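Workshop notebook, January
Bench 3, natural dye trials, indigo vat

Vat is alive! Came in at half eight, lifted the lid and there it was: coppery skin right across the top, a good fat bloom of dark blue foam in the middle, and that smell (overripe fruit with a bit of farmyard behind it). After last week's sulking I'd more or less written this one off, so I'm very pleased.

For the record, this is the fructose vat started from the Jidura indigo, ground with marbles in a jam jar until there was no grit left when I rubbed it between my fingers. Slaked lime and fructose in the usual proportions, topped up with hot tap water. I stirred it slowly, edge to centre, and left it alone overnight with the old blanket wrapped round the bucket. The blanket seems to have done it. The room drops to 13 degrees by morning and I think the vat was simply too cold to get going before.

Liquid under the skin was a clear yellow-green, like weak cider. A bit more amber than I've had before, which I'm taking as a good sign. pH strip read somewhere between 10 and 11, hard to call under the strip light. Should buy a better set of strips.

First dips, all pre-wetted and squeezed out:

Cotton lawn, one dip of 3 minutes. Came out acid green and turned while I was still holding it. I never get tired of that. Final colour a soft duck-egg once rinsed.

Cotton lawn, five dips with ten minutes' airing between each. Lovely mid blue, very even. Slight tide mark in one corner where it touched the rim of the bucket.

Linen scrap from the Blomqvist roll, five dips. Deeper than the cotton, with the slubs showing up darker. Gorgeous. I want a whole shirt of this.

Wool yarn, two dips only, as I don't like leaving it in anything this alkaline. Took the colour fast but feels a touch harsh. Vinegar rinse helped. Wool really ought to have its own gentler vat, and I'll try a madder and bran one when there's room on the bench.

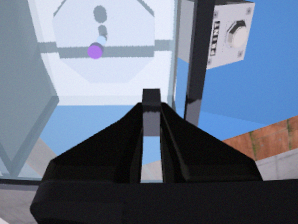

Black two-fingered gripper, simulated view.

Second session, after lunch. Vat had dropped a bit and the green was going cloudy, so I warmed it by standing the bucket in the sink with hot water round it, added a spoonful of fructose, stirred and waited three quarters of an hour. It cleared beautifully. Must remember to do this before it looks tired and not after.

Zyanya Tlapale came by with her folded cloths and we did the stitched pieces together. Hers were all running stitch in doubled thread, pulled up so tight they looked like walnuts. She holds them under and works the folds open with her thumbs for the whole dip, where I've always just let mine hang. Huge difference! Her blue goes right down into the pleats and the white lines stay crisp. Mine had pale patches in the middle of every fold. I redid one her way and it was better straight off, though I snipped the cloth getting the thread out. Small hole, left of centre. Will darn it in white and pretend.

She also says to rinse before unpicking, every time, and to let the piece dry fully after unpicking before judging the colour. The wet ones look twice as dark.

Notes on the thread: polyester buttonhole thread held, ordinary cotton snapped on two of the four pieces. The Wenus waxed thread held best of all but the wax left a faint halo along the stitch line. I rather like it. Might be worth doing on purpose with a heavier coat.

Weighed the dry cloth at the end of the day: 84 grams through the vat in total, and it still has colour to give. Balanced with a pinch of lime, stirred, lid on, blanket on.

To do next:
Run the Wudex linen offcuts, scoured properly this time (the last lot were still full of size and came out blotchy).
Lightfast strips in the south window, half covered with card, and check them in a month.
Try ten dips on the Blomqvist linen. I want to know how close to navy we can get.
Wash the marbles.
More gloves, medium. My left hand is blue to the wrist again.

Whoever is in first tomorrow, please don't stir it before I've seen the skin. I'd like to compare it with this morning's.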